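Peltthorpe Allotments Forum > Fruit and trees > Apples going soft before Christmas

csenge_b
7 June 2024
Good evening to all. My name is Csenge Bakos and I have plot 9, beside the water tank. I would like advice about the storing of apples. Last year I put my whole crop in the shed, in wooden trays, and before the new year most of them were soft and tasted of nothing. My grandmother kept apples until February in a village house without any fridge, so I know it is possible.

I did as I remember from her. I picked on a dry day, I kept the stalks on, and I did not wash the fruit. Each apple was wrapped in one sheet of newspaper. The shed is dark but it has a metal roof, and I suspect that it becomes too warm in the afternoons.
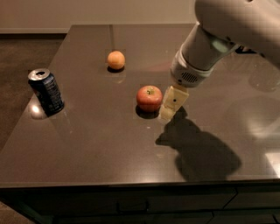 The second thing I must confess is that I don't know the variety. The tree was already on the plot when I took it over, and the old label says only "Pintér", which I think is the name of the previous tenant and not of an apple. The fruit ripens early and is very sweet when it comes from the tree. Could it be that some apples are simply not made for keeping?

mudlark7
Yes, that's your answer. Early apples don't keep. Eat them, juice them or give them away. No shed will change it.

oldspade
I disagree a bit with mudlark7. Early ones won't last till February, agreed, but you can get weeks more if you pick them slightly under-ripe and keep them cool. A metal roof is hopeless. I lost five trays that way.
Also, forget newspaper. You can't see which one is rotting until it has ruined its neighbours.

csenge_b
Thank you both. About the paper I am not convinced. My grandmother said that the paper is exactly what protects the neighbours. But she looked at the trays every week, and I must admit that I did not.

mudlark7
Weekly checking is the whole trick, paper or no paper. And keep them away from your potatoes, or they'll taste of earth.

trirance_lane
I use the fridge. Clear plastic bags with a few holes, two kilos in each, bottom drawer. Mine were still crisp after seven weeks, and it was an early sort.

oldspade
Fine if you live alone with an empty fridge!

csenge_b
My fridge is small and my husband already complains about the pickles. But one drawer I can perhaps win. This autumn I will try one bag in the fridge and one tray in the cellar of my sister-in-law, wrapped, and I will write here how it goes.

Does somebody know a late variety which is good for a small plot? There is space for one more tree if I take out the gooseberry.

trirance_lane
Don't take out the gooseberry. Get a late one on dwarfing roots and train it along the fence.

mudlark7
Take out the gooseberry.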